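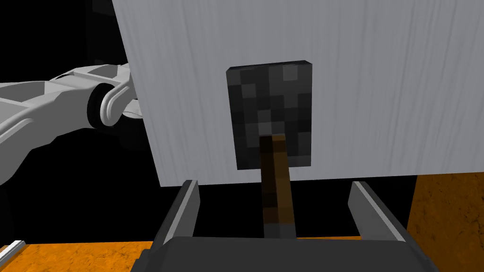 Pale grey panel, dark plate, brown handle.

Tuesday, evening

Today the stairlift people came for the second visit. The firm is Brinside, and the seller in their office told me on the phone that the price is 4,000 with fitting. I had asked also at Kukow, but they only hire out ramps and would not touch a staircase with a turn.

The man measured the stairs again, although I had sent him my own measures. The rail will be 49 centimetres from the wall when the seat is folded down. I am a little worried for the door of the bathroom, which opens to the same side. He said we can change the hinges, and that this costs 132 more. I did not say yes yet.
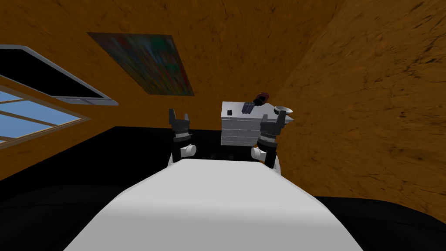

Two arms, grippers open.

After lunch I tried the seat in the Dredlow showroom, to compare. It goes up very slowly and my knee was happy with it. The belt is stiff for my fingers, I must ask if there is another kind.

They need 26 days to make the rail. Until then I sleep downstairs and wash in the kitchen, as in November. I wrote the questions on a paper and put it next to the telephone.

Filed under: Home and getting about
3 comments | Share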